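The Case for Putting the Dishes Where We Can Reach Them

Opinion
Aug 29, 2020
By Reiko Imai, for the Wimalik Housing Forum

The design of the domestic kitchen is often treated as a matter of taste. Prospective buyers and tenants are shown finishes, colors and handles, and are asked which they prefer. Much less attention is given to the work that takes place in the room after the choice has been made. The washing, draining and putting away of dishes is one of the most frequent tasks in any household, and it deserves a place in the standards by which new and renovated homes are judged.

This Forum has received 385 written responses to its consultation on kitchen layouts in the Unen district. The largest single group of comments concerned the area within one step of the sink. Residents wrote about drying racks that take up the only useful stretch of counter, about wall cabinets hung too high above the basin, and about dishwashers whose doors, when lowered, close off the room to everyone else. Very few wrote about the color of anything.

It is the view of this writer that the pull-out dish drawer should be considered an ordinary fitting and given the same standing as the wall cabinet. By a dish drawer I mean a deep drawer set below the counter and fitted with a rack in which plates may stand upright. It has been available in various forms for many years. In the Wimalik program it remains an upgrade, offered late in the process and at the expense of the resident.

The arguments for the wall cabinet are familiar. It leaves the floor clear, it keeps fragile items away from small children, and it makes use of space that would otherwise hold nothing. These are reasonable points. They were also developed for a resident who was assumed to be of average height, in good health and unencumbered. A person who must lift a stack of dinner plates to shoulder level each evening knows how heavy such a stack can be. A person with a painful shoulder may stop putting the plates away at all, and the drying rack becomes permanent storage.

Duygu Gökçe, an occupational therapist who contributed to the consultation, put the matter plainly in her submission. "I am asked to recommend grab bars and raised seats," she wrote. "I would more often recommend that the plates be moved. In most of the kitchens I visit, there is no suitable place to move them to." Her submission describes a household in the Cheng Street apartments where the residents had taken to keeping their everyday plates in the oven and removing them whenever they wished to bake.

A drawer beside the sink answers this difficulty in a simple way. The plate travels a short distance, and it travels downward. The hand does not need to rise above the elbow. The person at the sink does not need to turn around with something breakable and slippery, and the contents of the drawer can be seen from above without moving the front row to find the back.

Some objections should be taken seriously. The first is moisture. Dishes placed in a closed drawer before they are fully dry will stay damp, and a drawer with a solid base and no air movement is a poor place for them. For this reason the draining stage should not be omitted. A rack of metal rods laid across one side of a double sink allows water to fall directly into the basin, and it can be lifted off or rolled up when the sink is needed for larger pots. Used together, the two fittings divide the work sensibly: the rack over the sink for draining, the drawer for keeping. The counter is left free for the preparation of food, which is the purpose for which it was paid.

The second objection is cost. Stostisar, the contractor for the current phase, has estimated the additional charge at 80 dollars for each kitchen when the drawer is specified before the cabinets are ordered. The same work carried out after installation requires the removal of a cabinet front and often of the shelf behind it, and the charge rises to almost 1000 dollars. The difference between those amounts is the strongest argument for settling the question early. Households should not be asked to pay for a decision that could have been made on a drawing.

The third objection concerns the safety of young children, who can open a low drawer more easily than a high door. A catch of the kind already fitted to cupboards under the sink would meet this concern in most homes. It may be added that children old enough to help are more likely to do so when the plates are within their reach. Several respondents described the setting of the table as the first household duty they were able to give a child, and two noted that it began only after the dishes had been moved to a lower position.

There remains the question of habit. Many residents have always stored their plates overhead, and some stated firmly that they would not wish to change. The standard proposed here would not oblige them to. It would ask only that every new kitchen include one deep drawer next to or beneath the sink area, capable of accepting a plate rack, and that the rack be supplied. A household with no wish to keep dishes there could remove the rack and use the drawer for pans, linens or dry goods. The reverse is not possible with a wall cabinet, which cannot be lowered when its owner grows older.

Attention should also be given to the details of the rack itself. The spacing of the tines should suit bowls and rimmed plates as well as flat ones. The drawer should extend fully, so that the last row may be reached without bending over the first. The handles should be bars that can be gripped with a whole hand, wet or gloved, and the runners should be rated for a complete set of dinnerware with a margin to spare. Small savings in these parts are soon regretted — a drawer that sags will be opened less each month, and its contents will return to the counter.

The Forum will consider the draft standard at its next session. Members have been asked to review 5 sample layouts in advance, and I would encourage them to do so while standing at their own sinks with a plate in hand. The distance from the basin to the place where that plate is kept should be entered on every plan submitted for approval, in the same manner as the width of a doorway or the height of a step.
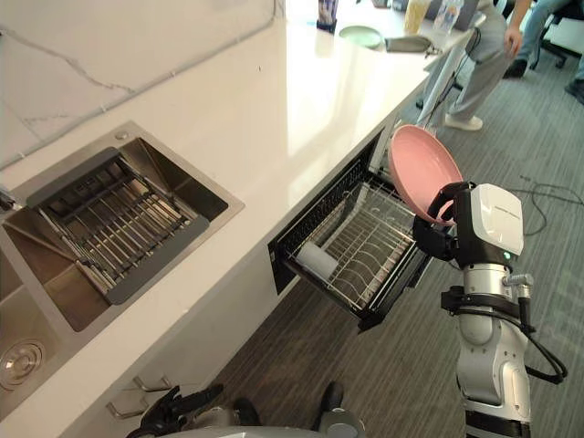

Written comments on the draft remain open to all residents of the district, including those whose kitchens are not scheduled for renovation. Respondents are asked to state where their everyday plates are now stored and whether every adult in the household is able to reach them.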